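Hurnby Household Help
Storing mixed fruit on one plate

Haruna
I keep kiwi, apples and mandarins together on a plate with a raised rim. The kiwi goes soft first. Is that the apples?

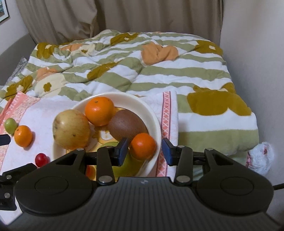
Mixed fruit, kiwi beside the citrus

Bello Bassey
Yes. Apples give off ethylene and kiwi responds to it. Store them apart – 2 bowls will do. 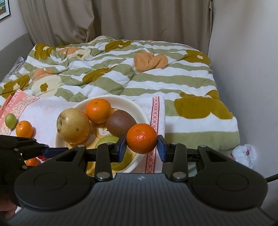

Citrus is less affected, but check it for mould underneath.

wumbridge50
Just eat it quicker.
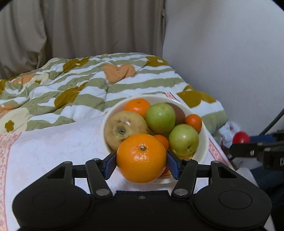 Or use the fridge. Mine kept until December.
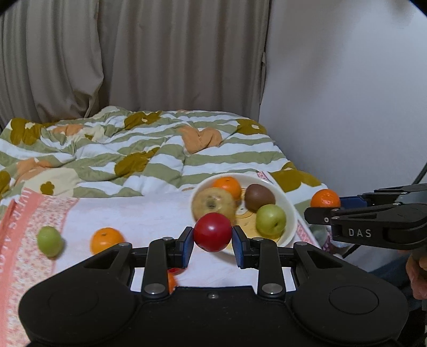
Unmont: Fridge for ripe kiwi only. Hard ones barely ripen in there.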